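Film and Screen Studies, Hulanville campus
Week 2 handout: Watching a first feature
25th February, by the unit coordinator
Reading time: 4 minutes

Welcome back, everyone, and a special hello to those who've only just swapped in from the documentary unit (you've missed very little, so please don't fret). This week we're looking at first features, and in particular at how a new director handles the opening ten minutes, when the audience hasn't yet decided whether to trust them.

Our main film is Nirkari, a small drama set in a coastal town over one long weekend. It was made on a tiny budget with a cast of mostly non-professionals, and I've a great soft spot for it. Please watch it right through once without taking notes – I know that feels like slacking off, but you'll get your chance with the pen on the second go.

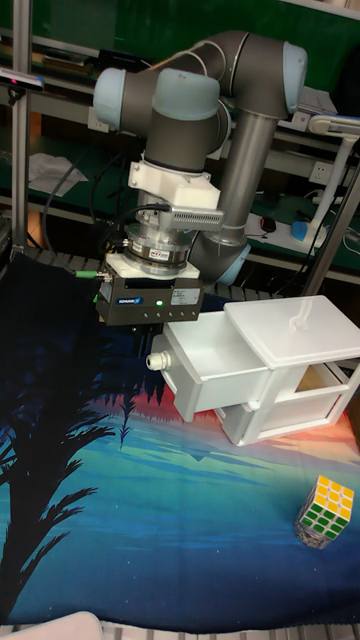

What to look for on the second viewing

Start with the sound. For the first couple of minutes we hear the kitchen radio long before we find out whose kitchen we're in, and the dialogue has to fight its way past it. Then have a think about where the camera stands when two characters disagree. Is it nearer to one of them? Does it stay put when somebody walks off?

The script runs to 156 scenes, a lot for a film of this length, and many of them are only a line or two. Pick one of the very short ones and ask yourself what would be lost if it went. I've changed my own mind on this more than once, particularly with the bus shelter scene, so there's no right answer waiting in my drawer.

For comparison we'll screen the first 30 minutes of Dronness in class. It's a much noisier piece of work, a comedy, and its director came out of music videos with a fondness for quick cutting and bright colours. Some of you will love it and some of you will want to go home.
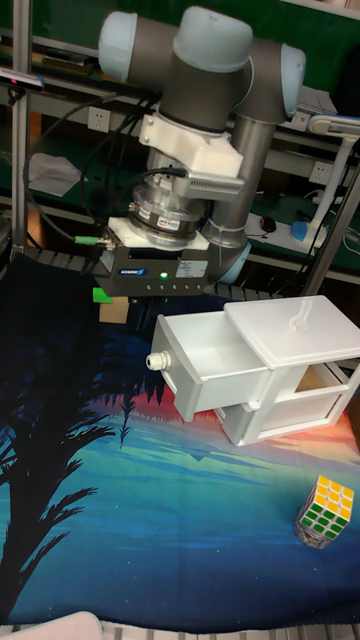 Both films introduce their lead from behind, funnily enough, though the effect could hardly be more different, and I'd like us to spend a good part of the tutorial working out why.

Before the tutorial

- Read the Hassanpour chapter on openings, skipping the appendix unless you're keen.
- Write 400 words on one scene from Nirkari. Describe first, judge later.
- Bring a printed copy, as we'll be swapping them around the room.

The longer essay isn't due until September, so do use these early pieces to try things out, even if they come out a bit wonky. If you can't make the screening, the library has a copy of each film on the reserve shelf.

Contact the unit office | © Hulanville Film and Screen Studies | Back to top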